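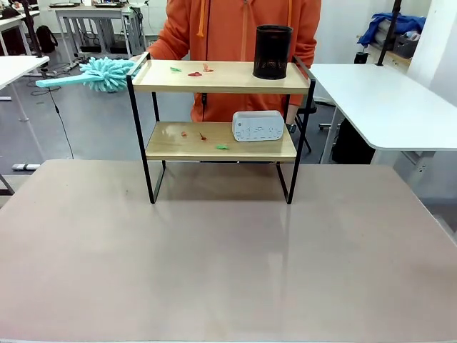 ## 4. Cleaning and Everyday Care

Your Mikine two-tier desk shelf will collect things. You bought it to hold a pen cup and perhaps a small speaker, and within a week it will also hold dust, corners torn off sticky notes, and whatever fell out of the hole punch. Section 3 covered putting the shelf together. Section 4 covers finding it again.

A normal cleaning takes 5 minutes. Dwynwen Sayce, who tested this section before it went to print, took 27, but she stopped to read the notes.

### 4.1 What you need

- A microfiber or chenille duster, clean and dry
- A soft cloth
- A wastebasket, closer than you think you need it
- A little plain water, for rings and fingerprints only

**Caution:** Do not use furniture polish on the wood shelves. It leaves a film, the film holds dust, and you will be back in this section sooner than either of us would like. Bleach, scouring pads and the rough side of a kitchen sponge are also out.

### 4.2 Clearing the shelves

1. Shake out the duster over the wastebasket or out of a window. A duster that already holds last month's dust will share it.
2. Take off anything that can tip. A mesh pen holder looks sturdy until a duster head snags the rim, and then you have pens in places you can't reach.
3. If you keep a clock or speaker on the lower shelf, unplug it before you move it. Battery models can just be lifted out. Try not to pick it up by the buttons – this is how alarms get set for 4:45 in the morning.
4. Pick up paper scraps by hand. Dusters don't collect paper. They push it to the back edge and over, where it becomes a floor problem.
5. Look at each scrap before you throw it out. Most are nothing. One will be half a phone number.

**Note:** Small bits of colored paper should never be left under a damp cloth. Red is the worst. The dye moves into the wood grain and stays there, and our warranty desk has seen enough pink shelves to have a form letter ready.

### 4.3 Dusting

Always start at the top. Readers who start with the lower shelf are welcome to do it a second time afterward.

1. Hold the duster by the handle and lay the head flat on the upper shelf, at one end.
2. Draw it along the full length in one slow pass. Flicking sends the dust up, where it waits for you to leave and then comes down again.
3. Go around the uprights where they rise above the shelf. Turn the head a little so the fibers reach the inside corners of the metal.
4. Shake out the duster.
5. Do the lower shelf the same way. There is less headroom, so go in from the front and keep your knuckles low. The underside of the upper shelf is harder than knuckles.
6. Run the cloth down each leg of the frame. Black metal shows dust better than anything else in the room, including the things you bought to look clean.
7. Wipe the tabletop under the rack. You can usually get there through the open space below the lower shelf. If you can't, lift the whole rack with both hands on the side frames and set it down somewhere flat.

**Caution:** Never lift the rack by a shelf board. The boards rest in the frame, and the frame may decide to stay behind.

### 4.4 Putting things back

Let any damp spots dry first. Put heavier items on the lower shelf and light ones on top. Pen holders do well near one end, where you can grab a pen without reaching across everything else.

Leave some bare wood. We know. Try anyway.

### 4.5 Problems

**The duster leaves fuzz behind.** It's new, or it has been washed with towels. Shake it hard and go over the shelf with the cloth. Wash it by itself next time, with no fabric softener.

**The rack rocks after cleaning.** Check under the feet for a pen cap or a folded bit of paper. If there's nothing there, loosen the frame screws, press the rack down on a flat table, and tighten them again as in section 3.

**The dust is back the next day.** This is normal and is not covered by the warranty.

**A pale ring on the shelf won't wipe off.** Somebody put a mug there. Rub along the grain with a barely damp cloth, let it dry, and repeat once. After that, the pen holder makes a good cover.

**There is still paper behind the desk.** See 4.2, step 4.

Zurnudmont Home, Customer Guides
Text: Marloes Baert
Revised 2020-06-23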